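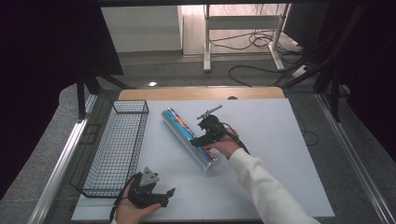 Clenent Hand-Held Gripper Pair
Good practice for tabletop demonstration work

Product code 1747
Supplied by Prosano Equipment Services

The Clenent pair consists of a left and a right gripper, each held in one hand and connected by cable. It is intended for recording two-handed handling tasks at a table, where the movements of a trained operator are later used to teach a robot arm. The notes on this page form part of the conditions of supply and should be read before the equipment is put into use.

Suitable work

The grippers may be used to pick up, turn, pass and place light household goods and packaging, including tubes, small cartons and open wire baskets. The load on either gripper must not exceed 339 g. Glass, open liquids, blades and heated items are excluded.

Work surface

A plain, pale, rigid board is recommended. It should lie flat and must not shift when pressed at a corner. Round items may roll when laid on their side, and operators should have the second gripper ready before letting go. Wire baskets are to be checked for loose or projecting ends at the start of each session.

Operator and clothing

One operator uses both grippers. Long sleeves are permitted provided that the cuff is close-fitting and stays clear of the jaws. Rings, bracelets and watches are to be removed. Fingers must not be placed between the jaws while the cable is connected.

Cables

Each cable should leave the gripper freely, with enough slack for the full reach of the arm — a taut cable alters the movement and may spoil the recording. Cables should not cross on the work surface. Those on the floor are to be routed away from the operator's feet.

Session length

A continuous session should not exceed 25 minutes. The operator then rests both hands before resuming. Any numbness or strain in the wrist is to be reported to the supervisor, and work stops for that operator until it has been reviewed.

Records

The site keeps a log for each pair, showing the operator, the task, the items handled and any fault. Jaws are inspected after every 200 sessions and replaced as a set if either is worn. A gripper that has been dropped is withdrawn until inspected.

Included in supply

Left gripper and right gripper
Two connecting cables
Spare jaw set
Log book and printed copy of these notes

Training and enquiries

Operator training is arranged through Rahel Hubmann. Questions on inspection and replacement parts should be addressed to Andri Bachmann, quoting the product code and the number on the log book.

These notes are reviewed each November.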